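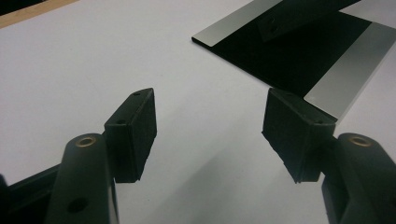

4.2 Do kitchen ingredients repair hair?

The claim that food left on the hair will "repair" it is repeated so often that few of the sources we read bother to support it. In the sample of 417 web recipes described in section 3, yogurt, egg, banana, olive oil and coconut oil were all said to repair, rebuild or heal. Only 149 of the recipes gave any account of how this might happen, and most of those named a nutrient and left the matter there. Egg contains protein and hair is made of protein, so egg must feed hair. The step from the second statement to the third is the one that needs evidence, and we did not find any in the recipes themselves.

The hair shaft is dead tissue. It can be coated, softened, swollen with water or stripped of oil, but it has no means of taking up a meal. Whole egg protein is a large molecule and is unlikely to get far past the outer layer of the fibre. Smaller fragments may do better, but no recipe in the sample said how a cook would get them from an egg and a fork. Coconut oil has a somewhat stronger case, as it does seem to enter the fibre to a degree. Even so, taking in some oil and mending a split end are two separate things, and the recipes tend to treat them as one.

We therefore asked a narrower question: can people tell the difference between a kitchen mask and an ordinary conditioner when they do not know which they have used? The home trial compared three preparations. Tanitz is a plain rinse-out conditioner with no added oils or scent. Stedico is a yogurt and honey mask made up to a fixed recipe, and Eynon is a coconut oil mask. Participants scored their hair for softness, shine and ease of combing the next morning, before any other product was used. A total of 902 score sheets were returned in a usable state.

Blinding was poor. Yogurt smells of yogurt, and a mask scent strong enough to hide it would have become a treatment in its own right. Skyrme (Eirlys Skyrme, personal communication) argued at the planning stage that the trial should be called "partly blinded" at best, and we have kept to her wording. Any advantage found for the two masks should be read with this in mind.

Figure 4 gives the mean scores by preparation. Softness was slightly higher for Eynon than for Tanitz, and Stedico could not be told apart from either. Shine followed the same pattern. For ease of combing there was no clear difference between the three. The gap in softness had closed by the second wash, which is what one would expect of a coating and hard to square with repair.

Figure 4. Mean next-morning scores for softness, shine and ease of combing, by preparation. Bars show the spread between participants.

Participants also filled in the Stakex questionnaire, which asks what they believed the product had done. Belief was a better guide to the scores than the preparation was. Those who thought they had been given a mask scored their hair as softer, including those who had in fact been given Tanitz. We cannot rule out that softer hair led them to guess "mask", and the order of the questions, which put the guess last, does nothing to settle it. A later version should ask for the guess at the time of rinsing.

Essential oils were left out of the trial. Up to 6 drops were commonly advised in the recipes, with little agreement on how much carrier oil should go with them, and we were not willing to ask people to put an unknown strength on their scalps.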